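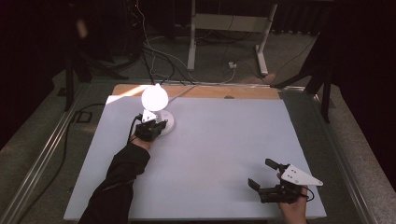
Power came back to most of Ulska shortly before 2 in the morning, after a fault at the Plostero substation cut off 201 homes. Skála road and the lower end of the village went first, the rest by teatime. Supplier Uvlow says a damaged cable was to blame and it has now been replaced. Anyone who left a lamp switched on, like the little white one with the round globe shade, will have found it lit again when they got up. Clocks and boilers may need reseting.

Still off: 12 homes above the quarry. Generator on its way, Uvlow says. Hot drinks and phone charging at the village hall until they're back on. School open as normal, but no hot dinners, so packed lunches please. Uvlow will pay up to 121 for spoilt food, keep your reciepts.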